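Valeriano Rivas on turning Urnen into a television series

I'd been told Valeriano Rivas doesn't like interviews, so I turned up with far too many questions and a backup list in case he answered them all in one word. I needn't have worried. We were meant to have half an hour and we ran so far over that the café started putting the chairs up.

If you've somehow missed it, Urnen is the comic he wrote and drew for most of his thirties, a slow, odd, funny thing about two sisters who inherit a ferry company on a river that keeps moving. It ran to 18 issues and then it stopped, and those of us who loved it have been going on about it ever since (sorry to all my friends). Now it's being made into a series, and he's writing it himself.

"I said no three times," he told me. "Every time it was a film. They'd say, we love the sisters, we love the river, and could it all be over in ninety minutes? I couldn't see how. Half of that book is people waiting for a boat."

What changed his mind was the offer of eight episodes, plus a promise that Clemia, the younger sister, wouldn't be made older or given a boyfriend. He laughed when I asked whether that had really come up. "Oh, it came up. There was a whole page of notes about the boyfriend. He had a motorbike."

I asked how close the scripts are to the comic, because I know that's what everyone reading this wants to know. Pretty close for the first two episodes, he reckons, and then it wanders. The Valcárcel storyline, which fans tend to either adore or skip, has been moved right up to the start. "I was young when I wrote Valcárcel and I hid him at the back because I wasn't sure of him. I'm sure of him now. He gets the second scene."
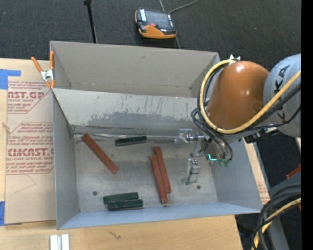

Reddish-brown and dark green pieces in a grey metal bin.

He's less relaxed about Gernus, the talking heron. I'd assumed it would be done on a computer, but he wants a puppet and has been arguing for one since August. "If the actors can't look at it, they can't be annoyed by it," he said, "and being annoyed by Gernus is the whole job." The argument is still going on. I got the feeling he's winning, though he wouldn't say so with his phone on the table.

There's no casting news, before you ask. I tried twice. He did say they've seen some 30 people for the sisters and that they're reading them in pairs, which I found very cheering - the best bits of the comic are always the two of them bickering over a timetable.

We talked for a while about the ending. The last issue came out to a print run of 2,000 and there are people who still write to him about that final page, with the empty landing stage. Is the series going to tell us who got on the boat?

"I know who got on the boat," he said. "My sister knows. The producers have asked me very nicely." He stirred his coffee for quite a long time. "I might tell them when we get to episode seven."

Did he mind going back to it all after so long? A bit, at first. He'd put the original pages in a cupboard and hadn't opened it for years, and when he did he wanted to redraw every hand in the first issue. "But the jokes were all right. I'd forgotten most of them, so I got to hear them like anybody else."

Filming should begin next year if the river behaves, and they're still choosing which river. He's hoping for one with a decent pub near it. The collected edition of Urnen is being reprinted too, with a new cover and, he says, the same old hands.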